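Trultstead Office Signage Listings: Data Card

Version 2

Summary

Trultstead is a collection of product listings for office signage and small desk furnishings, gathered from trade sellers who agreed to its release. It holds 640 listings, each with the seller's original wording, a corrected version of the same text, and a set of fields drawn from it by hand: material, finish, fixing method, lettering style and intended position. The collection is meant for work on product search, catalogue matching and the checking of descriptive claims in retail copy.

Maintainer

The collection is maintained by Geeta Uniyal at Flindemel. Corrections and requests for removal should be sent to the maintainer, quoting the listing number.

Contents

The release has two parts. The first, named listings, contains the text and fields. The second, sellers, contains a short record for each contributing firm, with its trading region and the categories it supplies. The parts are joined by the seller code.

Listings fall into four categories: door plates, wall directories, freestanding desk signs, and desk accessories sold alongside them. A listing belongs to one category only. Where a seller offered the same sign for both door and desk, the category follows the fixing supplied as standard.

Fields

Title: as written by the seller, with promotional capitals kept.
Body: the full description, with telephone numbers and web addresses removed.
Body corrected: the same text with spelling and punctuation put right. Claims are left unchanged, including those the annotators doubted.
Material: the material stated by the seller. If a listing says "walnut finish", the field records a finish and the material is left blank.
Fixing: screws, adhesive, magnetic, freestanding or not stated.
Lettering: engraved, printed, raised or not stated.
Position: where the item is meant to be used, if the seller says so.

Collection and annotation

Listings were supplied by the sellers as plain text. Each was read by 2 annotators working separately, and differences were settled by the maintainer. The most common disagreement concerned finish, as sellers use words such as "satin", "brushed" and "matt" quite freely. The annotators did not consult product photographs, and no field should be taken as a statement about the goods themselves.

The guidelines were revised once, in December, after the Zacharopoulos listings were added. These describe nameplates in sets, and the earlier rules had no means of recording a plate and its holder as a single item. Listings annotated before the revision were checked again. 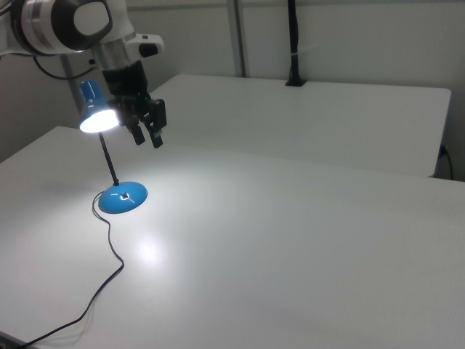 Desk accessories are the least uniform category, and users should read the category notes before training on it. Sellers tend to describe such items by colour and leave out everything else. A small lamp with a blue conical shade, a thin black stem and a domed blue base may be listed only as "desk lamp, blue", in which case Colour notes is completed and Material remains blank. Annotators were told not to fill the gap from general knowledge. Pen trays, card holders and clocks are treated in the same way.

Known limitations

All text is in English, and spelling follows the seller, so both "colour" and "color" occur. Wall directories are under-represented, as most are made to order and sold without a public listing. Prices were removed before release and cannot be supplied.

The Zerivine listings share a good deal of standard wording. They should be kept together on one side of any split – otherwise test scores will be too high.

Terms of use

The collection may be used for research and teaching. Commercial use requires written permission from Flindemel. Seller names must not be used to rank or compare the firms concerned.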